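Oltow Support / Data Collection
December 6, 2025
Posted by: Bathroom Cell Operator

Vanity set: training loader drops wrist video

Goal is 200 demos of tidying small stuff on a bathroom counter, driven by hand, one Franka arm. We have 161. The loader, which has opinions, accepts 3.

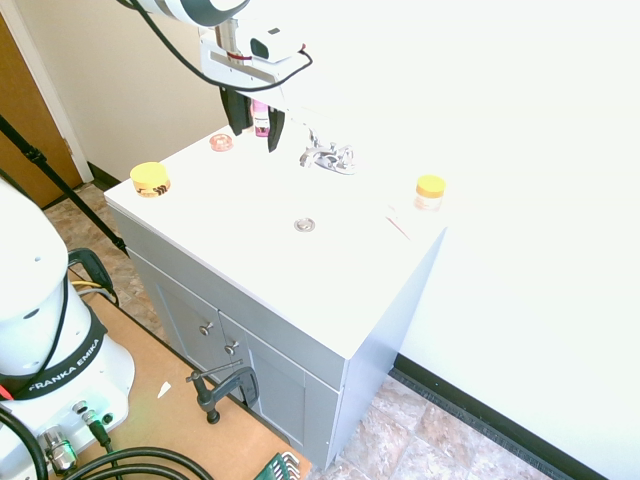
2 min read

Tried first: re-exported everything from Vaner. Same result, only slower. Then I swapped the cable, as tradition demands. No change.

Next I pulled wrist stills to see what the policy gets to learn from. Plenty of porcelain. Bright porcelain, mostly, fading to brighter porcelain on the right. Exposure is now on my list, but it doesn't explain the rejects.
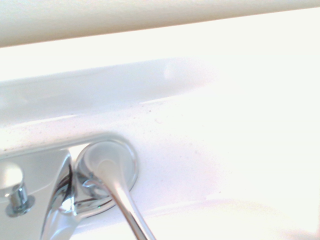 Wrist view: faucet, lower left.

Log says "frame count mismatch, expected 1,443" for every episode, including the short ones. Somebody hardcoded a length in the Ansari config. I have checked the edit history and would like to withdraw the word "somebody." 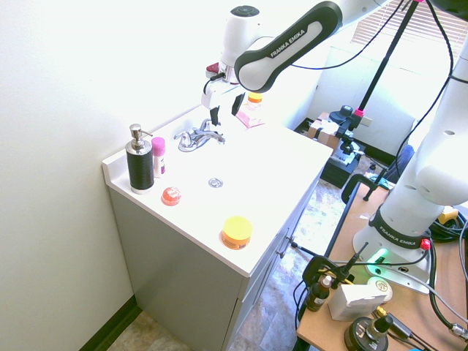

Length is now read per episode, and all 161 load. Leaving the ticket open until the exposure is locked and the remaining demos are in.

Status: Open, priority lowered

Recent tickets
Nultora sync stalls overnight
Vaner export ignores task labels
Gripper width logged as zero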